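Bana simulation group – minutes, October 5, 2021

Present: Lucyna Brzozowska (chair), Gervasio Medina, Dorota Ziółkowski. Apologies: Henryk Zalewska.

1. Door demonstrations
Medina reported 517 accepted episodes against a target of 3,000.
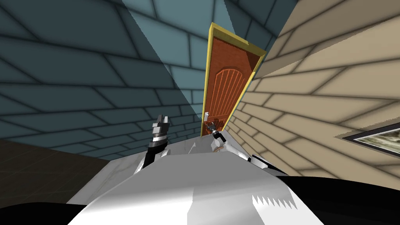 Episodes with no contact in the first 8 seconds will be dropped before training. Agreed.

2. Wrist views
Ziółkowski asked for both wrist streams to be kept at full rate – the learner does worse on knobs without them. 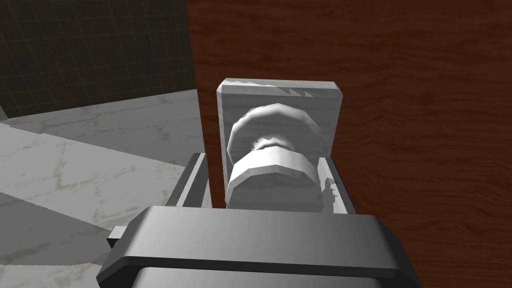

Storage is sufficient until the end of October. Medina to confirm that timestamps match the body view.

3. Labels
Annotators disagree on when an approach ends. Draft rule to be circulated.

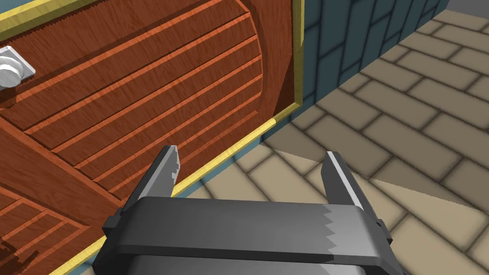
Wrist view, fingers open, grooved wood panel at left.

4. Body view
Tilt to be left uncorrected in the stored data.
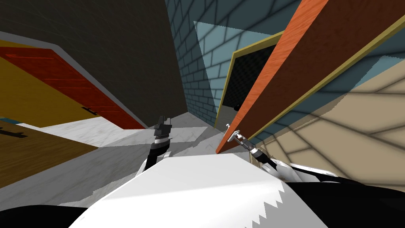
Body view, right gripper at the lower edge of the orange door.

Actions: Medina, items 1 and 2; Ziółkowski, item 3.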